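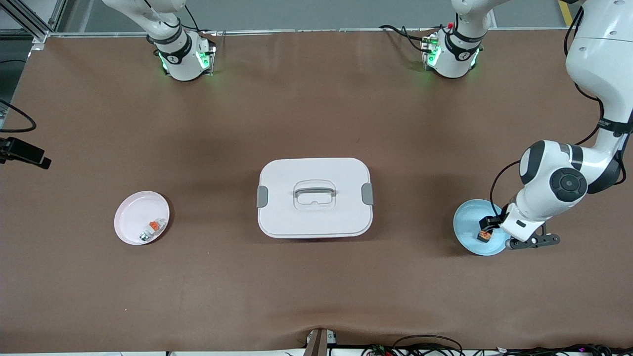
Filed under: Table & Linens / Weeknight Setups

I set the table for kids more often than I set it for grown-ups, and over the years I've landed on a way of doing it that takes me under ten minutes and survives spaghetti. It starts with a plain cover, two plates in different colors and one white tub with a lid. I love it. It looks cheerful and it goes back in the drawer without a fight.

First, the cover. I like brown. I know, everybody says white or something with lemons on it, but a chocolate brown with no shine makes pastel plates look so good, and it forgives gravy. Mine is the Rullus, the wipeable one, and I bought it long enough that it hangs over the front. You want that fold at the edge! A cover that stops right at the table's edge gets tugged by every small hand going past.

Get it flat before anything goes on top. Lay it out, line up the front fold first, then smooth from the middle toward the back with your forearms (palms drag, forearms slide). You'll still have a few faint wrinkles and maybe a ripple down along the front. Leave them. I used to iron mine on low through a dish towel and they came right back by lunch. If yours has been folded in a closet since December, hang it over a door overnight.

Next come the plates. I use one pink and one light blue, both round, both pale. With two kids, two colors ends the whose-is-whose argument before it starts, and they get to swap the next night. Set the pink one on the left and the blue one on the right with plenty of bare table in between. Shallow is fine for sandwiches and cut fruit, but look for a rim that comes up a little, so that peas have something to bump into. My first ones were Ukia plates and they were dead flat, and I swept up a lot of rice that year. The Starkita set I switched to is better.

The white tub goes in the center. It holds whatever is for sharing: crackers, orange slices, grated cheese if it's taco night. Mine is plastic and holds 700 ml, and I have a 1,000 ml one from Rautiainen for when cousins come over. Keep the lid on until everybody's sitting. Put it where both kids can reach it without standing up, so at my table that's dead center and a bit toward the front.

A few things I do while I wait for the water to boil:

- Wipe the cover with a damp cloth, then a dry one. Soap leaves streaks on a matte brown.
- Put cups behind the plates, never between a plate and the tub.
- Drop a little something in one plate. A block, a sticker, a walnut. Whoever finds it picks the music.

That last one came from my neighbor Halfdan Thorlacius, who raised 3 boys and hides a toy block in somebody's dish on pancake mornings. My two fell for it completely. Wash the block if it's been on the floor, and take it out before you serve, obviously.

Clearing up goes in the opposite order. Tub first, lid on, into the fridge if there's anything left in it. Then plates, scraped and stacked. Then I shake the crumbs toward the front fold, scoop them into my hand, and wipe again. I roll the cover around an old wrapping paper tube now and it comes out with way fewer creases.

If you don't have a long enough cover, a big mat works too, just put a strip of non-slip liner underneath.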